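Abdeckpapier Laur Natur, braun, 60 cm breit

Also, ich gebe es zu: Ich habe jahrelang mit alten Zeitungen gebastelt und gekleistert, und die Druckerschwärze war danach überall. Seit Juni liegt bei mir im Laden in Ostevville nur noch das Laur Natur auf der Rolle, und ich möchte es wirklich nicht mehr hergeben! Es ist griffig, reißt sauber an der Kante ab und rollt sich nach einer Nacht unter ein paar Büchern kaum noch ein.

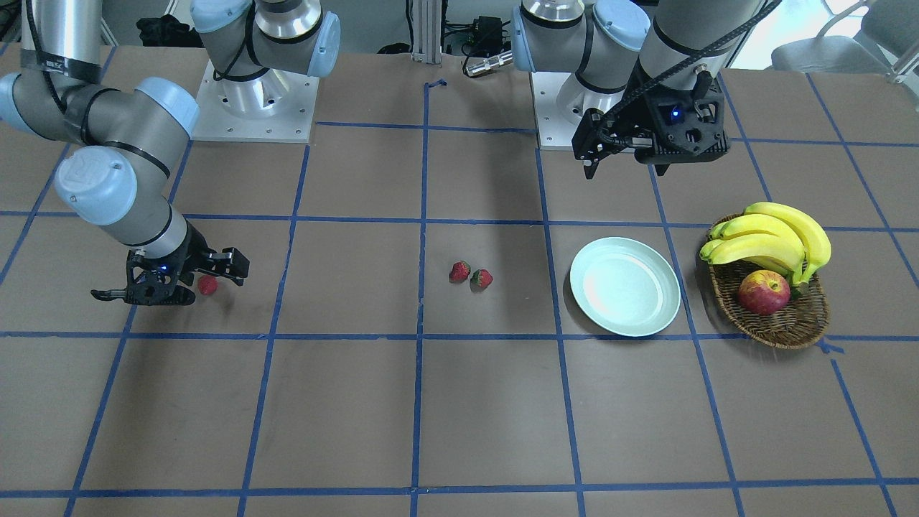

Braunes Papier auf dem Tisch, mit blauem Klebeband in Felder geteilt

Wer viel zuschneidet, nimmt am besten gleich das blaue Band von Clastari dazu (das schmale, das breite wirft bei mir Falten). Ich klebe immer zuerst die langen Bahnen und dann erst quer, sonst verzieht sich alles. 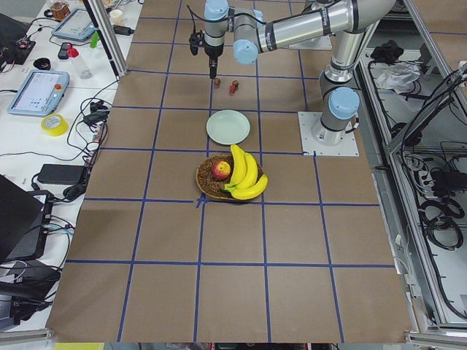 Für Kleister und Acrylfarbe lege ich das Papier doppelt. Öl zieht leider durch, da hilft auch die dritte Lage nichts, dafür habe ich das beschichtete Pludard im Sortiment. Kostet mehr, klar, aber die Tischplatte dankt es euch.

Eine Rolle wird mit Pappkern geliefert, den Abroller gibt es extra. Passt auch an die Wand, zwei Schrauben genügen.

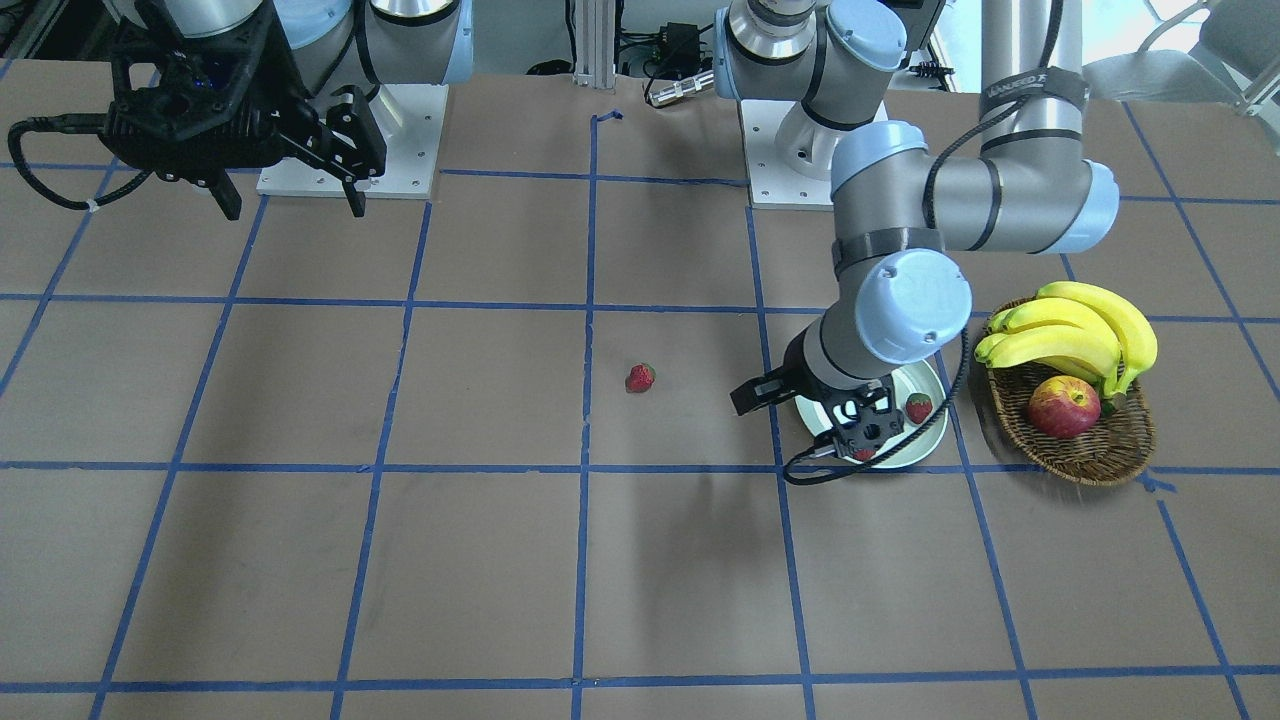 Große Tischfläche, ganz mit braunem Papier bedeckt

Artikelnummer: 986
Länge: 400 m
Lieferzeit: 3 Werktage

Fragen zum Zuschnitt bitte einfach per Mail, ich antworte meistens abends.
Nest Parri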